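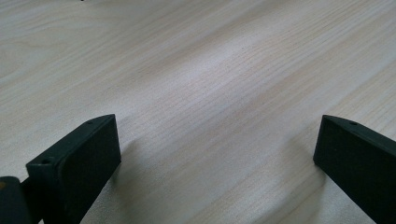 Gripper fingers over the work table.

Filed under: Grant Reports / Household Automation

Progress report to the Dorkenance fund, second period
Prepared by Simin Farahani, Wernau group

Dear Ms. Valdovinos,

In this report I describe what we did between January and March, what we can say today about the main question of the grant, and where we are behind the plan. The main question is still the same: can a machine put away small kitchen things at home, or refill a shelf in a small shop, without a person standing next to it? For our tasks the answer at the moment is no, but it is a less general no than in the first report.

1. Recording of human work

The plan asked for 200 recorded sessions of shelf work done with hand-held grippers. We reached this number in March. The person works with two grippers, one in each hand, at a table with a two-level rack. The tasks are simple to say: take a container, put it on the lower shelf, take it out again, change its place with a jar. Siamak Mahmoudi wrote the task list and I did the larger part of the sessions together with Farhad Shokri.

We learned that the lower shelf is much more difficult than the upper one. On the upper shelf the hand can come from any side. On the lower shelf the gripper must enter almost flat, and the wrist has to turn before the fingers open.
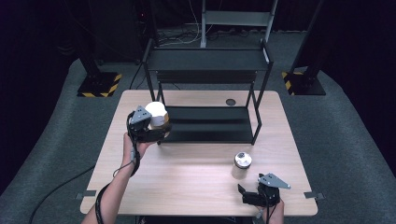

For this reason we divided the tasks into two groups, and we now report them separately. In the first period we mixed them, and the average looked better than the real situation. I ask you to read the old table with this in mind.

2. Tests on the robot arm

Parisa Jalali trained the control program on the recorded sessions and tested it on our arm in Wernau. For the upper shelf the arm completed 70 percent of the tries without help. For the lower shelf it completed roughly a third. The most usual mistake is that the arm releases the container too early and the container falls over. Clear glass is also a problem, because the program often places the jar's edge a little wrong.

Speed is not yet useful for a shop. A person finishes the same task before the arm has reached the shelf. Our partner Sostley, who runs the small shops, told us that slow work would be acceptable at night, but that fallen goods would not.

3. Money and delays

We spent 3715 euros on spare fingers, cables and a second rack. This is inside the budget line. The home trial in the Daneshvar apartment is delayed by 2 months. The kitchen there has deeper cabinets than we expected, and we prefer to repeat the lower shelf tests first.

4. Next period

We will record more lower shelf work, with softer pads on the fingers. Siamak will also prepare a test with bags, which we have not tried at all. We would like your agreement to move the remaining travel money to the apartment trial. Please let us know before the next call, as the rent must be confirmed in advance.

With kind regards,
Simin Farahani

Contact the project office | © Wernau group | Back to top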